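避難者支援団体のための一時宿泊先の登録と受け入れ手続き

2021年3月2日(火)更新

このページは、難民申請中の方や、未成年で保護者と離れて来日した方に一時的な部屋を提供している団体、またはこれから提供しようとしている団体の担当者に向けた手順書です。空き部屋の登録から入居当日、入居後の最初の面談までを順に書いています。在留資格の申請そのものについては扱いません。そちらは弁護士か行政書士に相談してください。

用意するもの

・部屋の使用承諾書(所有者の署名があるもの)
・間取り図(手書き可)
・鍵の受け渡し記録用紙
・緊急連絡先の一覧(日本語と、入居者が読める言語の二種類)
・Weltoのアカウント(団体ごとに一つ)

Weltoは、私たちのネットワークで使っている部屋の登録システムです。以前は表計算ファイルをメールで回していましたが、同じ部屋に二つの団体から紹介が入ることが続いたため、昨年の10月に切り替えました。古いファイルはもう更新していません。手元に残っている場合は削除してください。

手順1 部屋を登録する

Weltoにログインし、「新規登録」を選びます。住所は番地まで入力しますが、他団体の画面には市区町村までしか表示されません。建物名を備考欄に書いてしまう例がよくあります。備考欄は全団体に見えるので、建物名や最寄りの停留所の名前は書かないでください。

定員の欄には、布団を敷ける人数ではなく、所有者が承諾した人数を入れます。家族での利用が可能かどうか、階段の有無、台所が共用か専用かも必ず選択してください。空欄のままだと検索結果に出てきません。

一件の登録にかかる時間は、書類がそろっていれば25分です。途中保存はできますが、4日を過ぎると下書きは消えます。

手順2 紹介を受ける

紹介元の団体から照会が来ると、登録したメールアドレスに通知が届きます。照会には次の情報だけが書かれています。

・人数と年齢層
・使用言語
・食事や健康上の配慮
・希望する期間

氏名、国籍、来日の経緯は、この段階では共有しません。受け入れ側から尋ねることもしないでください。受け入れの可否は、期間と部屋の条件で判断します。断る場合も理由を長く書く必要はなく、「条件が合わない」を選べば照会は次の団体に回ります。

18歳未満で保護者のいない方については、児童相談所への連絡が先です。部屋が空いていても、連絡が済むまでは「保留」にしておきます。夜間に直接相談を受けた場合の連絡先は、各団体に配った緊急連絡先の一覧の一枚目にあります。

手順3 使用条件を文書にする

口頭の約束だけで入居を始めると、退去の時期をめぐって行き違いが起きます。使用条件書は一枚に収め、次のことを書きます。

・入居日と退去予定日
・費用の負担(家賃、光熱費、通信費をそれぞれ誰が払うか)
・部屋に立ち入る可能性のある人と、その際の連絡方法
・延長を希望する場合の申し出の期限

標準の期間は30日です。延長の申し出は退去予定日の一週間前までとしていますが、審査の呼び出しや通院が重なっている場合は、遅れても受け付けてください。

翻訳は、英語、フランス語、アラビア語、ダリ語のひな型がWeltoの「書類」から取り出せます。書類番号は439です。ほかの言語が必要なときは、翻訳担当のItalo Guerraに原文を送ってください。機械翻訳をそのまま渡すと、「退去」が「国外退去」と訳されることがあります。実際にそれを読んだ入居者がひどく動揺したことがあったので、この一語だけでも必ず確認をお願いします。

手順4 部屋を整える

入居の前日までに、担当者が部屋に行って確認します。水と電気とガスが使えるか、窓と玄関の鍵がかかるか、給湯器の操作が分かるかを見ます。給湯器のボタンには、入居者の言語で書いた小さな紙を貼っておきます。

寝具はRarlowの倉庫から借りられます。返却のときに洗濯済みである必要はありませんが、枚数は用紙に書いてください。

トイレットペーパー、石けん、生理用品、ごみ袋は最初の一週間分を置いておきます。入居した日の夜に買い物に出られない人は多く、店の場所を聞くことをためらう人もいます。

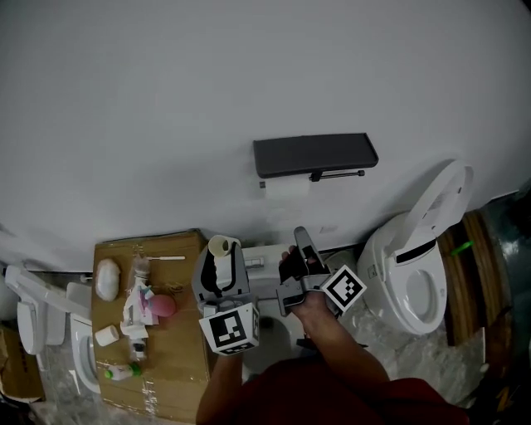 ごみの分別表は自治体のものを使います。多言語版を出している自治体も増えているので、まず役所のサイトを見てください。なければ、収集日だけを大きく書いた紙で足ります。

手順5 入居当日

最寄り駅か紹介元の事務所で待ち合わせ、部屋まで一緒に行きます。待ち合わせには、相手が知っている人に一人は来てもらってください。初対面の人だけで迎えに行くと、役所や警察の人と間違われることがあります。

部屋に着いたら、鍵の開け閉めを本人にやってもらいます。次に使用条件書を通訳と一緒に読み、署名をもらいます。身分証の写しは取りません。所有者が写しを求めている場合は、入居を決める前に団体の代表に相談してください。

初日の説明は短くします。長旅や転居の直後に規則を全部聞いても残りません。鍵、お湯、連絡先を伝えたら、残りは次の訪問に回します。

手順6 最初の面談

入居から三日以内に一度訪ねます。訪問の時刻は前日までに伝え、予告なしに行かないでください。面談で聞くのは、部屋で困っていること、体調、次の予定の有無です。申請の内容に話が及んだら、メモは取らずに弁護士につなぎます。

子どもがいる場合は、学校のことも話します。小中学校への編入は住民票がなくても相談できます。窓口で断られたときは、教育委員会に直接問い合わせてください。付き添いが必要ならSorrentinoに頼めます。日程は早めに連絡するほうが取りやすいです。

よくある問い合わせ

近所の人に入居者のことを聞かれたときは、「団体で借りている部屋です」とだけ答えてください。国籍や事情は話しません。

報道機関から取材の申し込みがあった場合は、その場で返事をせず、広報の窓口に回します。入居者本人が取材を受けたいと言っているときも同じです。建物の外観の撮影も断ってください。

Weltoの通知が届かない場合は、迷惑メールの設定を確認し、それでも届かなければ管理画面の「再送」を押します。

退去の手続きと、次の住まいへの引き継ぎについては、別ページ「退去と引き継ぎ」に書いています。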